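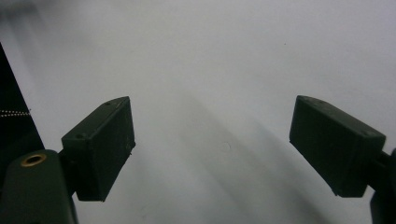
Stirnport Table Tidying Set – README

Print this page | E-mail this page

Please read this file before you open the folders. It tells what is on the table, how the table is prepared, how the tidying is written down, and which parts of the set we do not recommend for certain uses. The last change to this file was made on October 21, 2018.

What the set is about

The set is about one small household activity: putting small things away into a tray. A person stands at a table, small things lie on it, and at the end of an entry they should be in the tray. Sometimes the activity goes in the other direction, and the things are taken out of the tray and laid on the board. We call these two directions "in" and "out". There are 2,000 entries in the complete set, and each of them has one direction only. An entry in which the person changed her mind in the middle was divided, and both halves carry the note "divided".

The word "tidying" was discussed for a long time among us. Some wanted "sorting", but sorting means that there are classes, and in most entries there are none. Everything goes into the same tray. We kept "tidying", and the older word still appears in a few file names from January. These names were not corrected, as other people already had scripts that use them.

The table and the board

The table has a light wooden top. On it lies a white rectangular board, and all of the work is done on the board. It does not cover the whole top, so at the far side a strip of wood stays free. The strip is not part of the working area. If a thing rolls onto the wood, the person may bring it back, and the entry gets the note "returned". If it falls on the floor, the entry ends at this moment and is marked "lost", also when the thing was found again at once. The carpet is gray and small things are not difficult to find on it, but we wanted one simple rule.

The board was chosen for its plain color. Before, we worked directly on the wood, and the lines of the wood disturbed the people who later had to mark the position of small things by hand. A light board is better for them. On the other side, a light board shows shadows strongly, and a white thing on it can be overlooked. For this reason the folder "pale_items" is separate, and its position notes were made by two persons independently.

Please do not take the board as a measure of length. It was laid down by hand at the start of each session and was moved a little when somebody leaned on it. In the file board_notes.txt it is written for every session whether the board was moved, and in which direction.

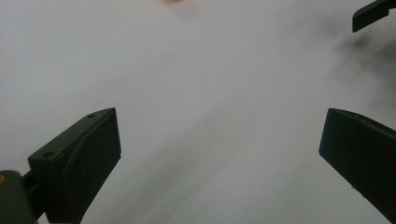
Light is the second thing that changes between the sessions. Our room has a dark curtain, and the rule was to keep it closed, but this rule came only after the third session. The sessions before it have daylight, and the shadows travel slowly over the board during a long afternoon. If you need steady light, leave these out. If you want to see how much the light disturbs you, they are the best part of the set.

There are 12 sessions. The number of entries is not the same in each, and session 7 is very short – the heating in the building was repaired that day and we had to leave the room.

The trays

The trays are white plastic, rectangular, with raised sides and a small opening near the rim for the hand. They were bought from the household supplier Grabowska, as were the replacements. A tray stands on the board, in most sessions near the left side. It must stand with its whole bottom on the board. In the first session it was sometimes placed half over the edge, and then it tipped when something was dropped at the high side. These entries are kept with the note "tipped".

A tray counts as empty when nothing is in it, and crumbs or dust are not counted. It counts as filled when all things named in the entry are inside, no matter how they lie. We do not ask that the things lie nicely. In a real kitchen drawer or on a real desk they also do not.

The small things

The list in items.txt has 13 kinds of thing. We selected them by walking through two homes and one office and looking for what was left lying on tables: for example clothespins, erasers, bottle caps, short pencils and small toys. Each kind has a short name, one main color, and a note about whether it rolls. The last note proved to be the most useful. A thing that rolls needs a different way of putting down, slower and lower over the tray, and beginners drop it from too high.

When there are several pieces of the same kind, they are not told apart. We tried to give them letters in pencil, but the letters wore off and we gave up this idea.

Nothing in the list is sharp, and nothing is made of glass. Coins were in the first plan and were removed. They lie too flat on the board and the person needed a long time to get one of them up, often without result. Whoever wants to work with coins should put a soft cloth under them. We made a few trials with a dish towel at the Ritorholm site and it went much better, but these trials are not included.

How an entry is written down

One line in the table is one entry. The columns are: session, direction, tray position, the kinds of thing, the result, and the notes. The result is "complete", "part" or "lost". The word "part" means that the time was over and some things were still on the board. Notes are in simple words separated by a comma. An empty note is truly empty and does not mean that the note was forgotten.

Left and right are always meant from the person at the table. This was a source of mistakes in the older version, where the tray position was written from the opposite side. It was corrected for all sessions.

Remarks we received

The first version was sent to a small circle of users at Dernon before it was opened to all. We give here the remark that led to a change, together with our reply.
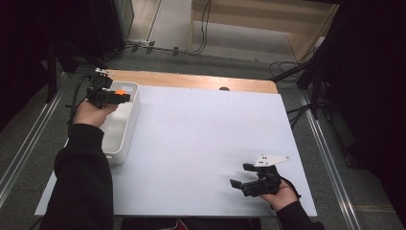
White tray on white board is a hard choice, one user wrote to us, and at home hardly anyone puts the tray on a surface of its own color. The same user asked whether the rim can be found at all when the light is flat, and proposed a strip of blue tape around it.

We thought about the tape and decided against it for the complete set. With the tape, everybody would look for the tape. But the user is right that the rim is difficult, and therefore we added the column "rim_clear" with yes or no. It was filled in by hand for all entries. When you only need clear cases, take the ones with yes.

What we do not recommend

Please do not use the set to say how fast people tidy. The persons had no instruction about speed, and some of them talked during the work. Also do not use it for left-handed and right-handed comparison, as we did not ask for this.

The tray position "middle" appears in few entries and should not be taken alone.

Corrections

If you find an error in a line, send the session and the line number through the Stirnport contact form, with one sentence on what you think is right. Corrections are collected and put in together, and the old line is kept in the file changes.txt.

Print this page | E-mail this page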